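Estberg to Release Vitinon Tabletop Sorting Set for Classrooms and Activity Rooms in November

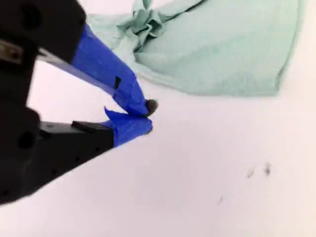 A small, dark brown, rounded piece of the kind used in the Vitinon sorting set.

BEZERRA -- Estberg, a maker of tabletop learning materials, will release a new sorting set called Vitinon in November. The set is made up of small objects that can be picked up, compared and grouped on any flat table. It was developed for elementary classrooms, after-school programs and activity rooms for older adults.

Each Vitinon set holds 40 pieces in seven groups. The pieces are small enough to be held between the thumb and one finger, and most have no flat side. They are sold with a shallow storage tray, a drawstring bag and a printed guide with 30 activities. The guide is written in English and Spanish and lies flat when open.

Estberg has sold sorting materials to schools for many years, mostly flat tiles and cubes in bright colors. Customers who used those products asked for shapes that were less regular and colors closer to what children find outdoors. Work on Vitinon began with a box of seed pods, stones and shells that the design team passed around the office and tried to put in order.

"We kept disagreeing about where things belonged," said Feven Degefa, product manager at Estberg. "One person sorted by color, another by weight, and somebody else had a group that was just things that roll. We wanted a set that leaves room for that. The guide gives you places to start, and a few of the activities have more than one right answer."

The seven groups run from light to dark, and there are pieces in every group that could also fit the one next to it. The darkest groups are brown and gray. During development these were changed more than once, after teachers reported that the first browns were too close together to tell apart in a dim room. The final browns differ in surface as well as shade, so that a piece can be sorted by touch.

Estberg recommends using the set on a plain, light-colored table. Dark pieces are easier to find on a white surface, and patterned tablecloths make the lighter groups hard to see. Schools that do not have light tables can order a white vinyl mat, which rolls up and fits in the bag with the pieces. The mat has a low raised edge on all four sides to stop pieces from rolling onto the floor.

Before release, the set was used in classrooms and activity rooms in the Bezerra area. Staff kept a record of each session, noting which activities were chosen, how long groups stayed at the table and which pieces went missing. In all, 1,004 sessions were recorded. The smallest pieces were lost most often, and two of them were made larger as a result. The bag was also changed from a zipper to a drawstring.

Zewditu Shiferaw teaches second grade and used an early version of the set with her class. Her students worked in pairs, with one student sorting and the other guessing the rule.

"They got very serious about it," Shiferaw said. "I had two boys who would not leave for recess until they had settled where one brown piece should go. I also use it for counting and for weighing, and we have done some drawing from it. It comes out most mornings now."

In the activity rooms, the set was used mainly in the afternoon, by groups of three or four people at one table. Ye-rin Jeon, who runs the afternoon program at one of the sites, said that some people preferred to sort alone and that others wanted only to handle the pieces while they talked. Her notes led to a section in the guide on short sessions with no set goal.

The pieces can be washed by hand in warm soapy water and should be dried on a towel before they go back in the bag. They should not be put in a dishwasher. The tray is divided into seven sections and can be wiped with a damp cloth. Replacement pieces will be sold singly, by group, so that a school with one missing piece does not have to buy a new set.

Vitinon contains small parts and is not suitable for children under three. Estberg advises that an adult stay at the table when the set is used by anyone who may put objects in the mouth.

The set will be distributed by Lomik, which supplies Estberg products to schools and care providers. Lomik will take orders from the start of November and will ship them in the order received. A classroom pack with several sets, a mat for each and one large storage box will follow later in the school year.

"Teachers have been asking us for something like this that stores in a small space," said Mulugeta Gebremichael, sales director at Lomik. "The whole set fits on a bookshelf, and the bag can hang on a hook."

Schools and activity programs that would like to see the set before ordering can ask Lomik for a loan copy. Loans are for two weeks, and return postage is included.

About Estberg
Estberg designs and sells tabletop materials for sorting, counting and early science. Its office and workshop are in Bezerra.

Press contact
Fuad Alemneh, Communications, Estberg
Sample sets and copies of the activity guide are available to reviewers on request.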